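About McIver Appliance Testing

McIver is an independent laboratory for small kitchen appliances.
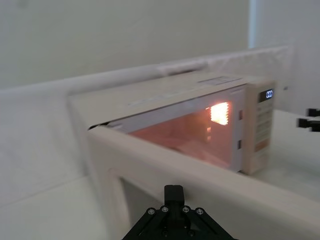

We measure energy use, surface temperature, noise and mechanical wear for manufacturers, importers and retail buyers. The laboratory occupies a single floor of the Sikisow building and has a permanent staff of 15. Last year we issued 2397 test reports.

What we test

Our scope covers countertop ovens, microwave ovens, kettles, toasters, coffee makers and food processors with a rated input of 3 kW or less. Larger built-in units are outside the scope and are referred elsewhere. Battery-powered products are accepted for noise and drop testing only.

How samples are handled

Each sample is logged on arrival, weighed, and held at room conditions overnight before the first measurement. Electrical tests are run on a stabilized supply. Door, hinge and latch cycling follows the client's own specification or, if none is given, our in-house procedure. Samples are kept for one month after the report is issued and are then returned or recycled. Return freight is billed at cost.

Reports

A standard report contains the raw readings, the instrument list with calibration status, the measurement uncertainty and a statement of results against the limits agreed on in the quote. We do not rank products or issue quality marks. Reports may be reproduced in full; extracts need written permission.

Methods and records

The technical manager is Genowefa Szulc. She approves all changes to the 116 written procedures in the Clurkar manual and signs off on any deviation requested by a client. Test data is stored in Flukell, our internal records system. Clients can request a copy of their own data files at any time during the retention period.

The annual calibration shutdown takes place in September. Samples received during the shutdown are logged but not tested until the following month.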